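Tretell Opens Its Small Box Project to Home Packers in Fliluvside

FLILUVSIDE – Tretell is happy to announce that its Small Box Project is opening to home packers this October, after a spring trial that filled 2569 boxes with beads, little balls and folded cards.

The idea is simple. Each packer gets a flat stack of tan cardboard boxes, a bag of small colorful pieces and a set of cards to fold. Any bit of clear floor will do, and many of our packers like working that way – there's room to spread out, and a dropped ball doesn't have far to fall! 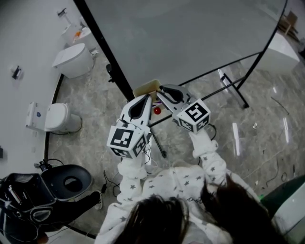 The trial began with 137 households and went better than we had dared to hope. People wrote to us with folding tips, better ways to line up the boxes, and one very firm request for more red. We listened, and the new sets have plenty of it. We also changed the card stock after the first month, as the old one cracked along the fold.

Finished boxes go to the Ninh craft library, where children's groups open them on Saturday mornings and turn the contents into games, garlands and tiny puppets. The library has asked for 700 more before winter, and we would love to send them early.

Folding the cards takes a little practice. They are small, and the creases need to be sharp enough to hold their shape but loose enough for a child to open. Our new instruction sheet has larger drawings, and we're so pleased with how it came out.
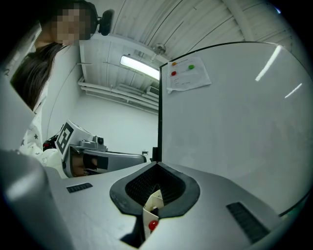

A small folded white card-like piece with a glossy red bead.

Sets are free, and 888 are ready to go out in the first round. They can be picked up at the Vultano building in Fliluvside, ground floor, any weekday from 10 a.m. to 4 p.m. Packers keep a set for as long as they need and bring the filled boxes back to the same desk.

About Tretell
Tretell puts together free craft materials for libraries and children's groups in and near Fliluvside.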